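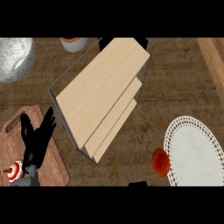

*Kitchen counter task in the simulator: gripper, wire rack with three boards. Rendered, tabletop view.*

# Zirell Counter Cell: what you're buying, what to budget

Page for people pricing a single-arm cell for kitchen-type handling. Boards, racks, cups, bowls, small items on a table. Updated August, prices and part numbers replace whatever was here before. If you have an older quote in hand we'll honor it until it runs out, check the bottom of the quote.

Short version: arm, two-finger gripper, controller, mount, sim license. Table not included. Camera not included (see below, people miss this one).

## What's in the base package

- One arm with wrist and tool flange, power cable, data cable
- Two-finger gripper, one spare set of fingertips
- Controller box, rack mount or shelf, tell us which
- Table clamp mount. Floor pedestal is extra
- Wallix sim license, one seat, with the kitchen counter scenes
- E-stop on a 3 m cable
- Setup call, one session

Not in the box: table, cameras, lights, guarding, PC for the sim, shipping.

## Sim first, then hardware

We sell the Wallix seat on its own for $964. Most buyers should start there. Load the counter scenes, put your own stuff on the table, see what the gripper can get between. Thin boards in a rack are a good test. Overlapping boards are a harder one. If your job is mostly flat things lying flat on a table, run that before you sign anything, becuase you may want different fingers and the fingers change the lead time.

The $964 comes off the hardware price if you order within 3 months. One seat only. Extra seats are full price and don't come off.

Scenes are editable. Bring in your own meshes, most common formats work. Textures sometimes come in flipped, fix is in the manual under import. Scene files move from seat to seat but saved runs don't, so export before you switch machines.

Things the sim is decent for:

- reach, can the arm get to the back of your table
- finger clearance next to racks and edges
- how crowded is too crowded
- layout arguments with whoever owns the floor space

Don't size your cycle time off it. Friction is a guess until you've tuned it to your material, and wood on wire is not the same as wood on wood. Use it for a go/no go on layout, then book bench time.

## Bench time

Skuklow runs the test bench for us. Send a box of your real parts, they put it in front of the same arm and gripper you'd be buying. You get the video, the log, and a one page note on what dropped and why. Turnaround depends on the queue, ask before you ship.

Send spares. Parts get scuffed. Label both sides if the side matters. Food items: call first, some are fine, anything sticky needs a liner and they bill for cleanup.

## Cameras

OK so. The base package has none. Reason is that half our buyers already own a pair and got annoyed paying twice. You need one overhead at minimum. A second on the wrist helps a lot when an object is behind something else, like the far edge of a stack.

Wrist bracket is a stock part. Overhead bracket isn't, you'll need your own post or ceiling point. Budget for lights at the same time. Shiny bowls are trouble under a bare bulb, get diffusers.

## Gripper options

**Standard two-finger.** Ships with the base package. Fine for cups, fruit sized things, board edges if there's something to get hold of.

**Long finger kit.** For reaching down into racks. More flex at the tip so drop your payload figure, the table is in the data sheet.

**Soft tips.** For things that bruise or scratch. They wear. Plan on replacing them, we sell them in packs of 5.

**Suction add-on.** Made by Botha, sold by us, warranty through them. Good on smooth sealed boards. Bad on rough grain, bad on anything with holes in it. Needs compressed air.

You can order two finger types and swap by hand. Auto tool changer is on a seperate page, different price class.

## Money

Rough out your budget in this order. People do it the other way round and run out before the guarding.

1. Sim seat, $964
2. Bench session, quoted per box
3. Cell hardware, quoted, depends on mount and fingers
4. Integration kit, $3179. Brackets, cable chain, signal tower, I/O block, the drawings
5. Cameras and lights, your supplier or ours
6. Guarding, local shop is usually cheaper than us
7. Spares. Fingertips, one data cable, one e-stop
8. Training, if more than one person will run it

The integration kit is optional on paper. If you have a machine shop and someone who likes wiring, skip it. Everybody else buy it, you'll spend more on odd brackets.

Shipping is crated freight. Measure your door. Measure the elevator too. Crate dimensions come with the quote.

Don't forget power. Standard wall outlet for the arm and controller, but put it on its own circuit, not the one with the kettle and the microwave. A shared circuit trips and you lose the run.

## Space

Table needs to be stiff. A wobbly table gives you wobbly results and then you call us about the arm. Clamp mount wants a clear edge and a solid top, no hollow core. If the only table you have is on casters, get the pedestal.

Leave room on both sides. The elbow swings wider than you'd think on the layout drawing. Open the sim, turn on the sweep view, leave it on.

Keep the tabletop surface as it is when you go from trial to the real thing. Changing from bare wood to a white laminate halfway through means redoing the vision setup. Had two customers do this.

## Lead time

Base package in stock most of the year. Long finger kit is made to order. Botha add-on ships from their side, separate box, separate tracking. Integration kit goes out with the arm unless you tell us different.

If your budget year closes before hardware can land, we can invoice the sim seat and the integration kit now and the arm later. Put that on the PO, line by line. A single lump line gets bounced by most purchasing offices and then we all start over.

## Warranty and returns

Arm and controller covered, fingertips not. Crashes from your own program are not covered but we do the repair at parts cost the first time. Keep the crate. Returns without the crate get charged for one.

Sim seats can't be returned once the key is activated. There's a short trial key, use that if you're not sure your PC will run it.

## Quotes

Ask for Unathi Joubert, sales desk, mornings are best. Have ready:

- table size and what it's made of
- heaviest item, widest item, thinnest item
- photos of the parts, or a scene file if you've built one
- clamp or pedestal
- air supply yes/no
- who signs

No thinnest item, no quote, sorry. It decides the fingers. Weight we can work around.

Educational pricing exists for the sim seat and the base package, not for the integration kit. Ask for it up front, can't be added after the invoice goes out.

Data sheet, crate drawing and the import section of the manual are sent with every quote. Spare parts list is being redone, email for the current one.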